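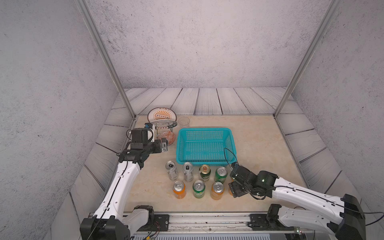 Two arms and a morning's worth of cans on the Bridwood bench.

When I called on Ms. Tripathi at Bridwood in September, she had her budget sheet open before I'd found a chair. She plans the equipment for the robot bench there, and she'll happily talk about it until the coffee goes cold (mine did).

"Everybody prices the arms," she told me. "Then they come to me in the spring wanting cables, and gripper parts, and one more camera, and I have to go find the money somewhere." Her spares line this year is $2,558, and she fought for it.
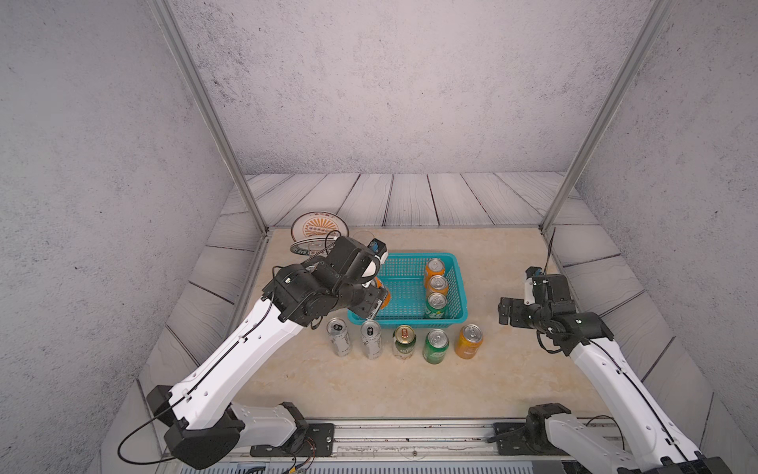 Wanpen Rojanasak
Staff Writer, Vimmont Review

I asked how she settled on two arms when one would have been so much cheaper. She laughed and said she had written it up both ways, twice. "With one arm we'd have spent the savings on fixtures to hold things still. And I'd have been back the next year asking for the second arm anyway, with a new rail to put it on."

The rail was ordered long enough for both from the start, through a supplier called Forolari, and delivery took 19 weeks. She had planned on far less, and she still sounds a little sore about it - though she did say they were very nice on the phone.
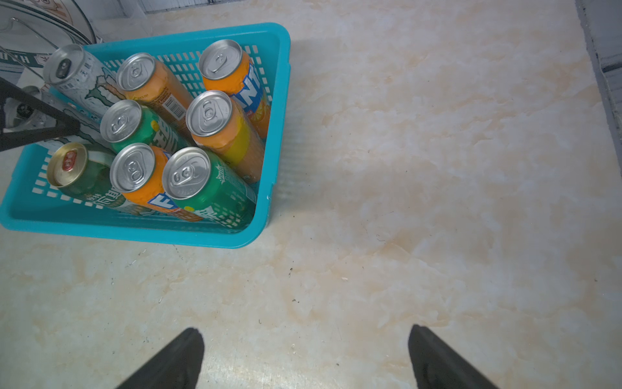

Eight cans in the basket, lids up.

The things the arms handle come out of the same budget, and this is her favorite part. Cans, a basket, plates, a glass: $290 for the year, all of it ordinary household stuff. "I buy what people have in their kitchens," she said. "If something gets dented I can replace it on my way home, and I don't need three signatures to do it."

Next year she'd like a second bench. She has already measured the room for it, and she walked me over to show me where the outlets are.

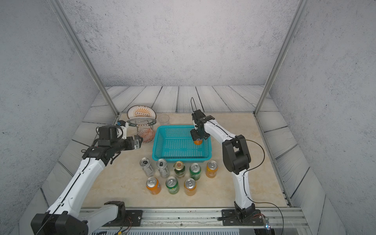

Should a first-time buyer pay for spare parts up front?

Ms. Tripathi would, at least for cables and gripper parts. She puts them on the same order as the arms, so they arrive together and get approved together.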